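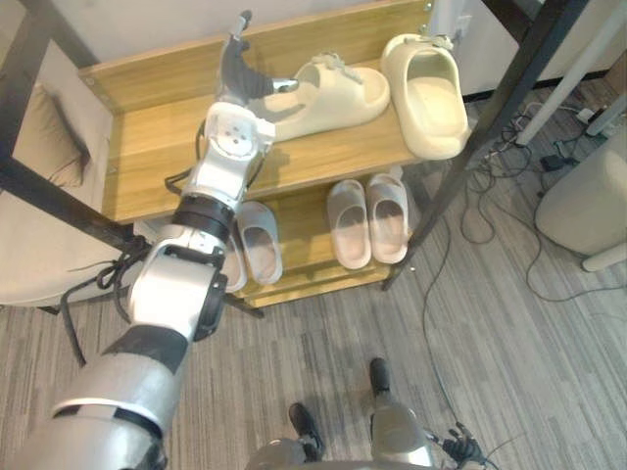 Why do people in cold places take their shoes off at the door? Mostly to keep grit and meltwater off the floors, though the people we spoke with in Tillside gave warmer reasons as well.

3.2 The entryway as a room

We visited 16 households between January and March, and we were nearly always met in the entry and kept there a good long while, chatting in our socks. Halldóra Overgaard told us that her grandmother judged a visitor by how he set his boots down – heels to the wall, please! – and that she still catches herself doing the same.

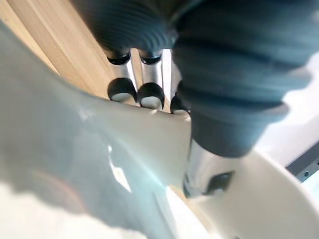

Older houses in Cinthorpe, the earliest dating from 1777, had no entry to speak of, and families there have made one as best they could with a mat, a bench and a row of hooks. Newer homes set aside a proper space for it, and yet the habits in both are very much alike (see also Hsu and Bergmann, on porches in Clirkdale).

Figure 3. Three robotic fingers and a long gold-yellow metallic bar.

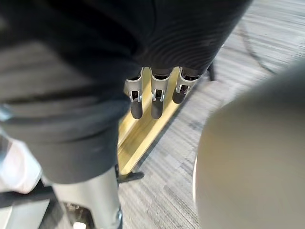

Guest slippers deserve a word of their own. Up to 18 pairs were kept in a single home, many of them too worn for anyone in the family to want, and still they were offered to us with real kindness. Hussam Abou Jaoude, who had moved to Tillside as a grown man, remembered being handed a pair on his first evening and feeling, as he put it, that he had been let in twice. We return to his account in the next section, where we take up the matter of who may go without.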